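Quiénes somos

La Escuela Corodton de Encuadernación y Restauración del Papel es un centro privado de formación profesional dedicado a la enseñanza de los oficios del libro. Imparte estudios de encuadernación artesanal, conservación preventiva, restauración de documento gráfico y dorado, tanto en régimen presencial diurno como en turno de tarde, de 16.30 a 20.30 horas.

El centro inició su actividad en dos aulas cedidas por la antigua imprenta Pintér, cuyo fondo de tipos móviles y hierros de dorar pasó a formar parte de nuestro patrimonio tras el cierre de la empresa. Dicho fondo, compuesto por 2595 piezas inventariadas, se encuentra a disposición del alumnado de segundo curso y de los investigadores que lo soliciten por escrito a la secretaría.

Nuestra oferta académica

El programa principal tiene una duración de dos cursos. El primero aborda la historia de los soportes, la identificación de fibras, el cosido sobre cordel y sobre cinta, el enlomado y la confección de cajas y estuches. El segundo se orienta a la intervención sobre piezas deterioradas: limpieza mecánica, desacidificación, reintegración con papel japonés y montaje. Los alumnos que superan ambos cursos realizan un periodo de prácticas en archivos municipales, bibliotecas o talleres concertados, entre ellos el taller Bistgate, con el que la escuela mantiene un convenio estable.
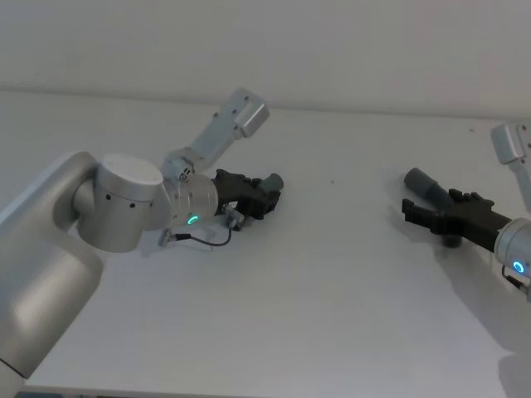
La restauración de documento gráfico exige unas condiciones de trabajo que la escuela ha procurado mantener en todas sus sedes. La temperatura y la humedad relativa se registran a diario, y el acceso a los depósitos está limitado al personal docente. En las zonas de examen se da preferencia a las superficies lisas y claras, con una iluminación uniforme que no proyecte sombras marcadas sobre el papel. El mismo criterio se aplica a los bancos de montaje, que se limpian al comienzo y al final de cada sesión.

Además de la docencia, la escuela presta un servicio de restauración por encargo a instituciones y particulares. Durante el último curso se atendieron 89 solicitudes, en su mayoría libros parroquiales, protocolos notariales y álbumes familiares. Cada encargo va acompañado de un informe de estado previo, una propuesta de tratamiento y un presupuesto sin compromiso. El centro se reserva el derecho de no admitir obras cuya intervención pudiera comprometer su integridad.

Biblioteca y publicaciones

La biblioteca especializada, abierta al público los martes por la mañana, reúne manuales técnicos, catálogos de papeles decorados y muestrarios de pieles y telas. La colección Jultlow, editada por la propia escuela, recoge los trabajos finales más destacados y se distribuye entre los centros asociados.

Admisión

El plazo de preinscripción se abre en mayo. No se requieren conocimientos previos, si bien los aspirantes deberán realizar una prueba de destreza manual y mantener una entrevista con el equipo docente. La escuela ofrece 69 plazas por curso, distribuidas entre ambos turnos. Las bases de las ayudas al estudio pueden consultarse en la secretaría del centro.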